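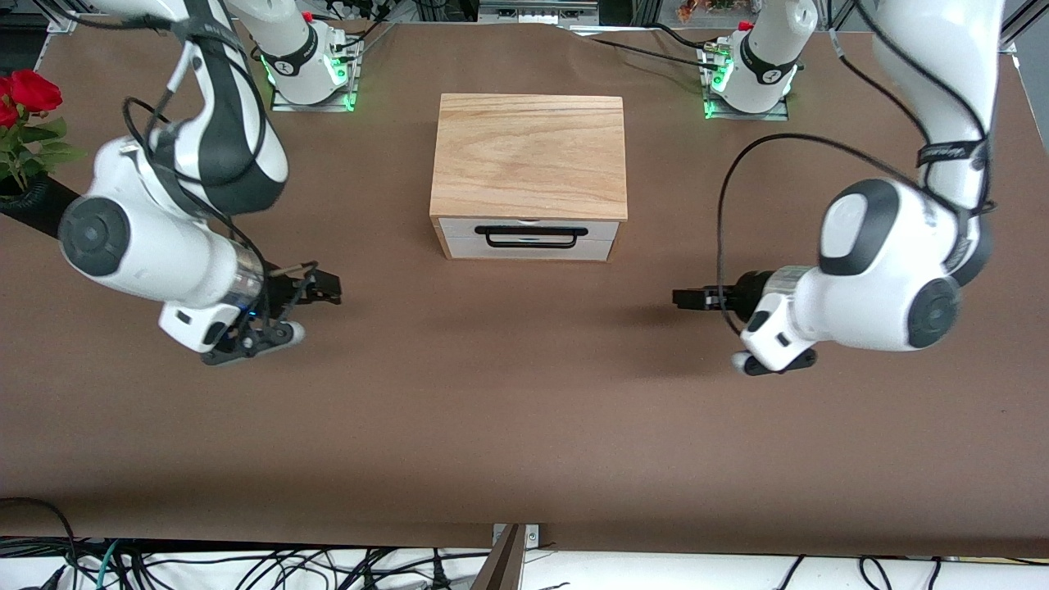 Re: [automation-l] Open day at Brultdale, Monday

Xuelian Kong wrote:
> Is the two-arm table still part of the tour? I have 32 people signed up
> and would like to tell them what they'll see. Also, which room?

Yes, it's still on. Room 314, first session at 9 in the morning. The task is the small wooden box with the drawer, set between the arms with the handle facing the front of the table. We'll run it on the brown paper as usual.

Each session is 40 minutes, including questions. Please split your group in two – the room gets tight. The Tondby people have asked for the afternoon, so mornings are better for you.

Visitors should stay behind the tape while the arms are powered. Bags and coats can go in the Clinberg room across the hall.

I don't have an answer yet on whether Barrientos will bring their conveyor. If they do, it will be downstairs and you can see it on the way out.

Send me the two lists of names when you have them and I'll get the badges printed.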